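Pre-purchase inspection checklist: bench-top robot arm and gripper, with comments

For use at Wornine before any money is committed. Fill in at the bench, with the arm powered up. A supplier's brochure does not count as evidence for any line. Mark each line Pass, Fail or Not shown. Two units are under review, the Vastov and the Nyitrai, and the comments are from the first round in September.

Section A – Before switching on

A1. Emergency stop within reach of the person standing at the bench. Vastov: Pass. Nyitrai: Fail.
Comment: the Nyitrai stop button is on the control box, and the control box was on the floor. We were told this is "up to the customer". Then the customer wants a longer cable in the price.

A2. Base fixed down and checked with a spanner. Both Pass.

A3. Cables clear of the joints through the full range of movement. Vastov: Pass. Nyitrai: Not shown.
Comment: we asked for the full range and got a wave. Ask again.

A4. Bench covering flat and held down at its borders. Pass, with a comment.
Comment: tape is fine for a trial. It is not fine for daily use, and neither quote includes a proper bench top. Someone will have to pay for one, so put it in the budget now.

Section B – Gripping

B1. Fingers close on a light, thin item without crushing it. Vastov: Pass. Nyitrai: Pass.

B2. Gripper holds on when power is cut. Vastov: Pass. Nyitrai: Fail.
Comment: the answer was that power cuts are rare. They are not rare in our building.

B3. Thin items lying together are picked up one at a time. Not shown for either.
Comment: this matters more to us than anything else in the section, and both sales sheets slide past it. If the job calls for one slice and the gripper takes whatever is between its fingers, we have bought a very expensive pair of tongs. Kesden quoted a cycle time of 11 seconds for their demonstration job, but a cycle time means nothing until we know what counts as a finished cycle. 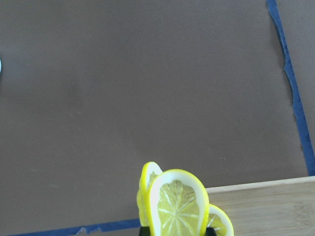

B4. Trial repeated with real goods from our own kitchen line. Not shown.
Comment: play food does not drip, bruise or stick to the fingers. I would accept it for a first look and for training staff. I would not sign an order on the strength of it. Ask for 40 picks in a row with real fruit, no resets, and have one of our people keep the tally.

B5. Finger pads can be taken off and washed. Vastov: Not shown. Nyitrai: Pass.

Section C – Costs left out of the quote

C1. Spare finger pads priced. Vastov: Fail. Nyitrai: Pass.

C2. Yearly service priced in writing. Fail for both.
Comment: Kesden, who would service either unit, said 2000 a year "as a guide". A guide to what? Get it on paper or leave the line as a Fail.

C3. Staff training included. Vastov: 16 hours. Nyitrai: Not shown.
Comment: ask whether those hours are on site. Travel was mentioned once and then not again.

C4. Software updates included after the first year. Not shown for either.

Result of first round: no order to be placed. Lines A3, B3 and B4 to be repeated before the budget meeting, C2 to be answered in writing by Kesden. Keep this sheet with the quotes.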